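## 4. Conveyor tracking: encoder and trigger set-up

Complete this section after the robot base has been bolted down (Section 3) and before any part program is loaded. You need the Vodus controller, the line encoder kit, the through-beam trigger sensor and a laptop with Piltura Studio installed.

**CAUTION:** The line must be locked out while you mount the encoder wheel. A belt that is only paused from the operator panel can restart from an upstream signal.

### 4.1 Mount the encoder

1. Fit the encoder bracket to the conveyor side rail, downstream of the drive roller.
2. Let the wheel rest on the belt under spring tension. Do not press it down by hand while you tighten the bracket.
3. Route the cable through the lower gland of the controller cabinet and plug it into port E1.
4. Turn the wheel one full turn by hand. The count in **Piltura Studio > Inputs > Encoder** should rise. If it falls, select **Invert direction**.

**Note:** The wheel supplied with Dadholm belts has a rubber rim. For slat conveyors, order the toothed version.

### 4.2 Set the scale

1. Remove the lockout and run the belt at its slowest speed.
2. Put a strip of tape on the belt and stop the belt when the tape passes the first rail mark.
3. Press **Zero**.
4. Jog the belt until the tape reaches the second rail mark. Measure the distance between the marks in millimeters with a steel rule.
5. Type the distance in **Travel** and press **Compute**.
6. Repeat steps 2 to 5 twice. The three results should agree to the second decimal place. If they drift in one direction, the wheel is slipping — go back to 4.1 and check the spring.

### 4.3 Set the trigger window

The trigger sensor tells the controller that a part has entered the cell. The window is the stretch of belt where the robot is allowed to follow it.

1. Set **Window start** to 100 mm past the sensor.
2. Set **Window end** to a point the arm can reach with the wrist straight. On the Thoroddsen cell layout, use 73 percent of full reach.
3. Set **Debounce** to 20 ms. Longer values cause missed parts when they arrive close together.
4. Run a single part through with the robot in **Follow only** mode. The tool should stay over the part without closing. 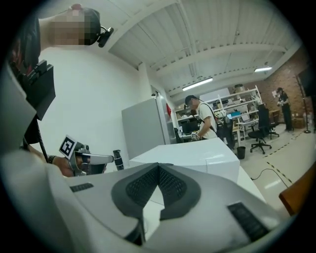
*Figure 4-2. Gripper housing with mesh panel.*

If the tool lags behind the part, raise **Lead time** one step at a time and run the part again. If it runs ahead, lower it. Do not correct lag by changing the encoder scale.

### 4.4 Fault 181

Fault 181 means that a part left the window before the robot released it. The arm retracts and the belt output is dropped.

1. Clear the part by hand with the cell gate open.
2. Close the gate and press **Reset** on the controller.
3. Check the log for the belt speed at the time of the fault. If it was above the taught speed, see Section 6.2.

**Note:** After a fault the encoder count is kept. There is no need to repeat 4.2 unless the wheel has been moved.

### 4.5 Save the settings

1. Select **File > Save to controller**. Saving to the laptop alone does not change the cell.
2. Write the scale value on the label inside the cabinet door.

Revised in May by Jeptoo Mrema. Changes to 4.3 checked by Severin Hubmann.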